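Squeeze, Lift, Repeat

The gripper started life at one end of a workbench at Branow, the shared workshop where I rent 80 centimetres of shelf and spend far more evenings than I'd planned. I wanted a hand-held tool that would let me pick things up the way a robot does, so that one day a robot could learn to do it the way I do. Simple enough, I thought! By September I'd printed 43 fingers and thrown most of them in the scrap bin.

The first version, which I called Drakon, was a brute. It closed with a lovely solid clack and could crack a walnut, but ask it to hold a paper cup and you'd be mopping the floor. The fingers were stiff, the pads were flat, and anything with a curve shot out sideways like a bar of soap.

Its successor is called Skokton, and I'm hugely fond of it. The big change was the pads: soft, ribbed and magenta (it was the only flexible filament left in the cupboard, and now I wouldn't have any other colour). Ridges set close together give a surprising amount of bite. The plates behind them are off-white, screwed on so I can swap a pair in under 10 minutes.

Then came the camera, mounted to look straight down the fingers through a very wide lens. You get the whole world bent into a circle, with whatever you're holding at the bottom centre of it. I love that view. After an hour of watching it you start reaching for your tea with two fingers.
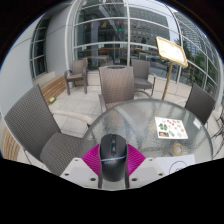 A computer mouse makes a brilliant test piece, by the way. It's smooth, it's rounded, and it has hardly a flat side to grab. Drakon managed a decent hold in two tries out of 14, and I still have the cracked shell to prove it. Skokton's ribs take it by the sides and I can stand it upright over a table, which had me grinning like a fool the first time.

Next on the list is a lighter trigger, as my thumb aches by teatime. After that I want to move the whole lot on to Vídalín, the little arm I've been building at home on the ironing board. It has a working shoulder, a wobbly elbow and, for the moment, no wrist at all.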